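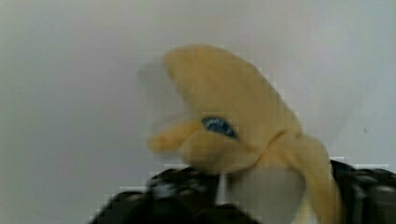 No. 76, page 2

Speaker notes: Reading the complaint register. Access to remedy in municipal housing, Curna district
Version of 10/4/21

Slide 1. Title
Leave up while people sit down. Mention that the handout has the same numbering as the slides. Questions go at the end, except for definitions, which can be asked at any time.

Slide 2. What the talk covers
The right to an effective remedy is usually discussed at the level of courts. Most people who believe a public body has treated them unfairly never get near a court. They fill in a form at a counter. The talk is about the form, the register it goes into, and what can be learned from the register afterward.
Scope is municipal housing only. Police complaints and school complaints in Curna run under separate rules and are left out.
Say early that this is a desk study. No tenants were interviewed. The register tells us what the office wrote down.

Slide 3. The legal frame
Keep short. Three points on the slide.
Article 8 of the Universal Declaration speaks of an effective remedy by competent national tribunals. Article 2(3) of the International Covenant on Civil and Political Rights goes further in one respect, as it names administrative authorities alongside judicial ones. Article 2(1) of the Covenant on Economic, Social and Cultural Rights is where progressive realization comes from, and Article 11 of the same covenant is the housing article.
Someone will ask whether a complaints desk counts as a remedy. Short answer: it can be part of one if it can lead to a decision and the decision can be reviewed. A desk that only takes note of things is weak on both tests.

Slide 4. How the Curna desk works
Go through the diagram from left to right.
Intake at the counter, by mail or by phone. The clerk assigns a number and a category. The file goes to the housing section, which has to reply in writing. If the tenant does not accept the reply, there is a second stage before a review panel. After the panel, the only route is the court.
Point out that the category is chosen by the clerk and the tenant does not see it. This matters on slides 7 and 8.
The phone route was added later than the other two. The register has no field for it, so phone complaints are entered as mail. Pause here, people tend to want to write this down.

Slide 5. The data
The register extract has 761 entries. Each entry has a number, date received, category, date of first reply, outcome code and a free text field. The free text field is capped at 200 characters, including spaces. Clerks deal with the cap by using abbreviations, and there is no list of abbreviations. We made our own from context and it is on the last page of the handout. Four of the abbreviations could not be resolved and are marked with a query.
Names and addresses were removed by the municipality before we received the file. Building codes were left in. We have replaced them in every table, as a building code together with a date can identify a household in a small block.

Slide 6. Outcome codes
The codes are: upheld, partly upheld, not upheld, withdrawn, closed.
"Closed" is the problem. The office manual defines it as a file in which no further action is needed. In practice it has been used for repairs carried out before the reply was sent, for tenants who moved, for duplicates, and for files where a second letter was never answered. These are four different things in rights terms. A repair may be a remedy. A duplicate is clerical. A tenant who moved may have moved on account of the problem. An unanswered letter could mean anything, including that the letter was in a language the tenant does not read.
Read out the manual definition word for word from the handout. Do not paraphrase it.

Slide 7. Categories, first part
Categories are repairs, rent, allocation, neighbor disputes and other. There is no category for discrimination. A complaint that a family was passed over for a larger apartment on grounds of origin goes under allocation. A complaint about harassment in a stairwell goes under neighbor disputes, and is then handled by mediation staff who have no power to make a finding.
We searched the free text for wording that suggested unequal treatment and found 76 entries. Be careful with this figure. It is a count of entries containing certain words. It is not a count of cases of discrimination, and it will miss anything the clerk summarized in neutral terms. If a journalist is in the room, repeat the caution.

Slide 8. Categories, second part
Comparison with Ferkelthorpe. The Ferkelthorpe register has a tick box for alleged unequal treatment, separate from the category. The box is ticked by the complainant. The clerk can add a comment but cannot clear the box.
The advantage is that the allegation stays on the file whatever the subject. The disadvantage is that the box says nothing about the ground, so disability, origin and family status are all recorded the same way. A second field would fix this and has been proposed there.
Do not present Ferkelthorpe as the model. Its reply times are longer and it has no second stage at all.

Slide 9. Time limits
The Curna rules set a time limit for the first reply. They set none for the panel. A remedy that arrives after the tenancy has ended is of limited use to the tenant, so the missing limit is a legal question as well as a management one.
The clock for the first reply starts on the date received. For mail this is the date of the stamp, and the stamp is applied in the housing section - not at the front desk. A letter can wait between the two. We could not measure the gap from the register.

Slide 10. Language and form
The form is printed in one language. The Flundeda tenants' advice point keeps translated notes on how to fill it in, and these notes are good, but the answer itself still has to be written in the official language or the form is returned. Returned forms are not entered in the register. They leave no trace in the data, and any rate calculated from the register is a rate among people who got past this step.
This slide carries the main argument of the talk. If time is short, cut slide 9 and keep this one.

Slide 11. The Sæther checklist
Explain that the checklist was written for prison complaints and has been adapted. The version on the slide keeps the items on access, independence, speed, reasons and follow-up. The item on protection from reprisal has been kept too, although some reviewers thought it did not belong in a housing setting. Our view is that a landlord which is also the complaint body can make life difficult for a tenant in small ways, and the item should stay.
Curna meets the item on reasons in full. Every reply we could check has a paragraph stating why. It meets access and speed in part. It does not meet independence at the first stage, and the register has no information on follow-up.

Slide 12. Recommendations
1. Enter returned forms in the register, with the reason for return.
2. Split the code "closed" into separate codes.
3. Let the complainant mark alleged unequal treatment and the ground for it.
4. Set a time limit for the panel.
5. Record the route by which the complaint came in.
6. Accept complaints in any language and translate at intake.
Numbers 1, 2 and 5 can be done by changing the register template. Number 4 needs a change to the local rules. Number 6 needs money, and we have no costing. Say so if asked.

Slide 13. Limits of the study
One district, one policy area, one extract. No check against paper files except for replies. Two people coded the free text separately and then compared results - disagreements were settled by discussion, and the list of disagreements is available on request.

Slide 14. Contact and handout
Leave up during questions. Spare handouts are on the side table. The abbreviation list was corrected after the first print run, so anyone holding a copy without a page number at the foot should swap it for a new one.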